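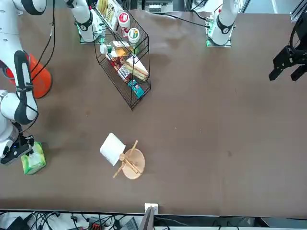
1/16
Planungsstack für die Zweiarmzelle, Stand Dezember. Wir haben in den letzten Wochen die Bewegungsplanung von unserem alten Eigenbau auf Vodholm umgestellt. Ein paar Notizen für alle, die Ähnliches vorhaben.

2/16
Zuerst die Seitenfrage. Rechts und links meinen bei uns immer die Sicht des Roboters. Im Kamerabild steht der rechte Arm deshalb links. Im alten Code war das an drei Stellen anders gelöst, einmal sogar innerhalb derselben Datei. Jetzt heißen die Frames arm_r und arm_l, und "left" als Variablenname fällt durch den Linter.

3/16
Ausgangslage: Perano liefert die Objektposen, Vodholm plant, Ham schickt die Trajektorien an die Controller. Clarkum schreibt alles mit. Vier Prozesse, vier Uhren. Den größten Teil der Zeit hat uns die vierte gekostet.

4/16
Die Controller laufen mit 100 Hz. Die Gelenkzustände kamen mit dem Zeitstempel des Empfangs in den Log, die Kamerabilder mit dem der Aufnahme. Beim Abspielen sah es so aus, als würde der Planer in die Tischplatte greifen. Der Planer war in Ordnung, der Log nicht.

5/16
Seitdem stempelt jeder Prozess beim Erzeugen und Clarkum fasst die Zeit nicht mehr an. Wer alte Logs auswertet: Das Feld stamp_recv ist noch drin, bitte nicht darauf sortieren.

6/16
Zur Kollisionsszene. Fest hinterlegt sind Tisch, beide Sockel und das schwarze Drahtregal. Alles andere kommt aus der Wahrnehmung: Taschentuchbox, Verkehrshütchen, Packungen im Regal, die Holzsachen. Der Planer bekommt davon nur Hüllkörper.

7/16
Das Regal hatten wir anfangs als einen einzigen Quader modelliert. Damit ist jeder Griff auf die schrägen Ebenen eine Kollision und der Planer lehnt korrekt ab. Jetzt ist jede Ebene ein eigener, geneigter Körper. Den Neigungswinkel haben wir am Gestell gemessen, die Schätzung aus der Punktwolke war zu unruhig.

8/16
Transparente Gebinde bleiben schwierig. Die klare Flasche mit der bernsteinfarbenen Flüssigkeit liegt quer im Regal. Die Tiefendaten liefern den weißen Deckel gut, vom Körper nur Fetzen. Perano hat daraus zeitweise zwei Objekte gemacht.

9/16
Lösung vorerst: Liegt ein Deckelkandidat in der Farbsegmentierung direkt an einer Region ohne brauchbare Tiefe, wird ein Zylinder aus der Objektdatenbank eingepasst. Unbekannte Flaschen bekommen einen Sicherheitszylinder und sind als Greifziel gesperrt.

10/16
Flache und dünne Teile sind der zweite Problemfall. Die gefaltete Papierserviette hebt sich in der Tiefe kaum vom Tisch ab. Bei der Holzscheibe mit dem Stäbchenspielzeug darauf verschmelzen beide zu einem Objekt, und der Stab, der über den Rand ragt, fehlt in der Hülle ganz.

11/16
Wir trennen solche Stapel jetzt erst im Farbbild und holen die Tiefe danach pro Maske. Bei Holz auf Holz hilft das nur teilweise. Der überstehende Stab wird erkannt, die Kante zwischen Stab und Scheibe wandert von Bild zu Bild um mehrere Pixel. Für eine Kollisionshülle reicht das, für eine Greifpose nicht.

12/16
Zahlen aus dem letzten Testlauf: 2.340 Planungsanfragen. 1.390 davon gingen im ersten Versuch durch, die übrigen liefen in die Neuplanung. In 353 Fällen gab es auch danach keinen gültigen Pfad. Das ist mir zu viel, und ein guter Teil davon ist selbst verschuldet.

13/16
Häufigste Ursache: Der Arm verdeckt ein Objekt, Perano verliert es, beim Wiederauftauchen bekommt es eine neue ID. Die alte Hülle bleibt in der Szene stehen. Der Planer weicht dann einem Hütchen aus, das er zweimal kennt. Hinter den Segmenten von arm_r passiert das besonders oft.

14/16
Gegenmaßnahme: Wir rendern aus den Gelenkwinkeln eine Maske des Roboters und markieren alles dahinter als verdeckt statt als verschwunden. Verdeckte Objekte behalten Pose und ID, ihre Hülle wächst langsam. Gelöscht wird erst, wenn die Stelle wieder frei sichtbar und dort nichts zu finden ist. Liegt als Branch bereit und ist in den Zahlen oben noch nicht enthalten.

15/16
Zwei Kleinigkeiten zur Koordination der Arme. Vodholm plant bei uns beide Arme gemeinsam, sobald sich die Arbeitsräume überlappen, sonst getrennt. Die Umschaltung hat eine Hysterese, ohne sie sprang der Modus mitten in der Bewegung. Und Ham verwirft jetzt eine Trajektorie, wenn der Startzustand zu weit vom gemessenen abweicht. Vorher wurde stillschweigend interpoliert.

Wenn der Finger an einer Box anliegt, muss der Kontakt als erlaubt eingetragen sein, sonst meldet der Planer schon im Startzustand eine Kollision. Das Eintragen macht inzwischen der Greifprozess selbst, das Austragen auch. Letzteres hatten wir zunächst vergessen.

16/16
Offen sind noch die Kabel. Das lange schwarze auf der Tischplatte Richtung Sockel von arm_l fehlt in der Kollisionsszene, die hängenden neben arm_r ebenfalls. Im Moment gibt es dafür Sperrzonen, von Hand eingetragen in cell_zones.yaml. Wer ein Kabel umlegt, muss die Datei anpassen und den Planer neu starten, ein Neuladen im Betrieb unterstützt unsere Version nicht.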